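Diary of the Household Stores, Tirwood House
March, morning entry

The review of tableware and serving pieces continued at half past nine. Beryl Catterall attended for the dining room and Evaristo Donati for the kitchen. The register stood at 2386 pieces when the session opened.

The Ruggiero dinner service was taken first. Five soup bowls were found with chips at the foot and were withdrawn. Mr. Donati asked that they be kept for the potting shed, and this was agreed. The gravy boats remain in use, although one has lost its saucer and has been without it since the move from Nuldale.

The Henesance glasses were wiped and returned to the upper shelf. Thirty-three were entered — the previous figure had included tumblers belonging to the annex.

Trays and side plates were left until last. Ms. Catterall noted that white trays show tea stains sooner than the darker ones and should be rinsed the same evening. Round plates are to be kept apart from trays in the cupboard, with a cloth laid between each pair. The brown tabletop is to be cleared before lunch is set.

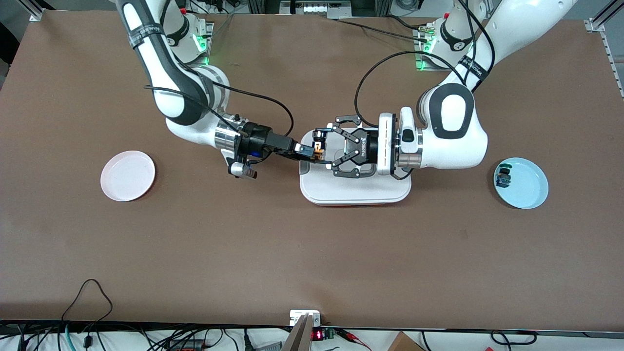
Where should trays be stored between meals?
On their long edge in the lower rack, with the largest at the back.

The session closed at noon. The linen drawer is held over to the next entry, and the key remains with Ms. Catterall.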